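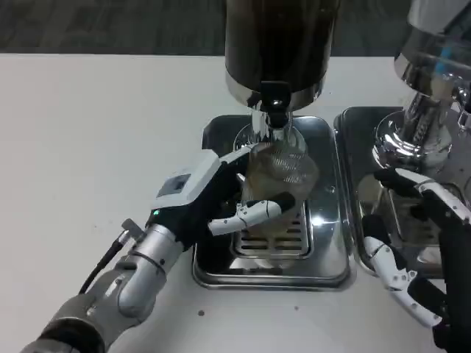
On Tuesday a list member wrote:

> We are recording demos for a two-handed coffee task and I can't get the
> left hand to behave. The operator drives both arms with gloves and a
> headset. The right hand is fine. The left has to hold the glass under
> the spout the whole time, and by the end of a take it has usually
> drifted or turned. We have 40 takes and I would keep maybe half. Do
> people lock the holding arm, or do you make the operator hold it live?
> Also, is it worth doing any of this by hand guiding instead?

We went through the same thing at Clernport, so this is what we ended up with. Our software is the Zadent teleop stack with a few local patches. Yours may differ.

We tried locking first. There is a hold button in Zadent that freezes one arm's target pose while the other arm stays live. The takes look very clean. The trouble came at training time: the policy learned a left arm that never corrects, and if the glass was placed a little off at the start it stayed off. We threw out that batch and went back to live holding.

Things that helped with drift:

1. Scale the holding arm's motion down once the fingers have closed. We use 0.4 for the wrist and leave the fingers at full scale.

2. Give the operator somewhere to rest the left elbow. We clamped a padded board to the operator's desk. This made more difference than the scaling did.

3. Keep takes under 2 minutes. If the task runs longer, split it at a point where neither hand has hold of anything.

4. Re-zero the gloves between takes, including the thumb. The thumb is the one that wanders on our set.

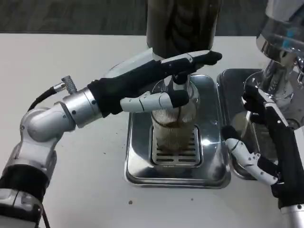

Left fingers around the glass, right hand up beside the chrome machine.

On where to put the fingers: we tell operators to wrap the side of the glass and keep the grip low if they can. With the hand up near the top, the fingers end up close to the machine and the head camera loses the rim. Let the grate take the weight. The hand only has to steady it.

On hand guiding: we did 7 takes that way on the Nyberg arms and stopped. It works for one arm doing one reach. With two arms and fingers you need two people leaning over the table, and they block the head camera for most of the take. I would still use it to teach fixed waypoints, such as the start pose.

I would keep more of your 40 than half. A take where the left hand slips a little and the operator fixes it is useful to us, and we tag those "recovery" and train on them. We only drop a take if the glass leaves the grate or the tracking cuts out. Our full set came to roughly 500 after that rule.

The Forska converter drops custom tags on export unless you pass the keep flag, so check that before you convert anything. I can post our glove config if it's of use.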